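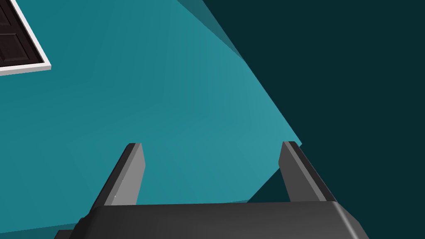 Saturday, late, feet up.

Went to the open day at Kosik after all. I had told Ratree I would only go if it rained, and at nine it was fine and I was already on the bus, so there goes my reputation for consistency. She was waiting outside the Brumadside gate with two coffees, one of which she had started on by mistake. She couldn't tell which. We shared the uncertainty.

You sign in at a tablet that asks for your organisation. I put "self". The tablet would not accept fewer than five characters so I am now, for the purposes of their fire register, from Selfs. Ratree is from Ratree. They gave us lanyards in two colours and the colours meant something, but the person who knew what had gone to find more sausages.

First hour was speeches. The managing director thanked the traditional owners, the council, the landlord and the air conditioning contractor, in that order, and then told us the company had grown out of a shed in somebody's mother's backyard. I'd like one day to hear from the mother. He said the word "journey" enough that the kid in front of me started putting a finger up each time and ran out of hand.

Then the tour proper. I had expected arms flinging car doors about. Most of what they do at Kosik these days happens on a screen, and the demonstration we'd been herded towards was a simulated gripper in a simulated room, on a monitor the size of a ping-pong table. Grey hand along the bottom, two stubby fingers sticking up, and beyond them an awful lot of teal. There was a brown panelled door up in the corner with a nice white frame around it. I spent longer looking at the door than I did at the gripper. It was a better door than any of mine. Mine sticks from November to March.

The woman running it was called Mỹ Bạch and she was the best thing in the building. No slides. She had a cardigan on over the company polo, and she'd set up a row of stools for anyone over sixty or pretending to be, so I sat. Someone asked straight off why everything was that colour and she said she'd been asked to pick a colour at half past six one evening and had picked one. I warmed to her enormously.

What she does, as far as I followed, is have the thing try the same job over and over in the pretend room before anyone lets it near the real one. The real one costs money when it bumps into things. The pretend one can bump into things all night and all you're out is the electricity. She had run 2,000 attempts at one reach over the week, starting each from a slightly different spot, and the printout was pinned up behind her for anyone who fancied reading it. A man in a very clean hi-vis vest did fancy reading it, and stood in front of it so that the rest of us couldn't.

He was the one who asked what it was picking up. She said that for this bit it wasn't, the fingers were just open, she wanted to talk about getting to the right place before talking about grabbing anything. He said, so it's not doing anything. She said, it's doing about as much as I am when I walk to the fridge. He wrote that down. I would give a lot to see his notes.

I asked a question too, God help me. I wanted to know if it could see the door. I meant the gripper - did it know there was a door there, or was the door only for us. She didn't laugh, which I appreciated, as Ratree did. She said it was a proper question and the answer depended on which camera you meant and what you'd trained it on, and that people had been caught out by exactly that sort of thing, a machine learning to steer by a bit of scenery and then getting hopelessly lost once somebody redecorated. I thought of Dad, who navigated the whole of the western suburbs by petrol stations and had to be retrieved from Footscray when one of them changed hands.

Ratree wanted to know if they could put a teapot in. Mỹ Bạch said give her ten minutes. We were moved on before the ten minutes were up, by a lad with a paddle on a stick like an auctioneer's, and I have been wondering all evening about the teapot.

Next stop was the packing cell, which is the real article, in a cage with a yellow line painted round it. It was down. A laminated card said it was "resting between demonstrations". A technician was lying on his side under it with a torch in his mouth, also resting between demonstrations. They let us look at him for a while. The lad with the paddle told us the cell was called Ung, and that a smaller one through the wall was Hukine, and that there'd been a staff vote on the names. I asked what had come second and he went a bit pink and said it wasn't one for families.

Sausages by then. Good ones, in bread, onions underneath so they don't slide off, the only piece of engineering all day I felt qualified to assess. They had catered for 300. Going by the state of the car park they were going to be eating sausages into next week. I had two on principle. Ratree had one and then the end of my second.

Over lunch we had our usual argument. She thinks it is all going to put people out of work and I think so too, but I take the opposing side so there's something to do. I said somebody still had to build the pretend room. She said yes, one somebody, in a cardigan. I said there was the fellow under the cage. She said he was a somebody with a torch in his mouth and was that what I wanted for the grandchildren. I didn't have a good answer to that. I said he'd seemed content, and we both knew I couldn't have told from his boots.

There was a prize draw at two. My ticket was 173 and they read out 137, and for one second I was on my feet with my hand in the air like a schoolgirl. It was a drone. I don't want a drone. I was still annoyed on the bus.

Before that, though, I ducked back for my umbrella (carried all day, not a drop) which I'd left hooked on the stool. The vest had gone. Mỹ Bạch was by herself eating a mandarin, with the teal room up on the big screen behind her, and I asked whether she ever got sick of the sight of it. She said she'd dreamed about it twice. In the dream she can hear someone on the other side of the door and she can't get up to answer, seeing as she's only the gripper. Then she offered me a bit of mandarin and asked if I'd mind filling in the feedback form, they were short of them.

I gave everything a five except the speeches. Under "what would you like to see more of" I put the door.

Home by four. Soup. Rang Col about the gutter, no answer. Must return Ratree's scarf, which I seem to have come home wearing.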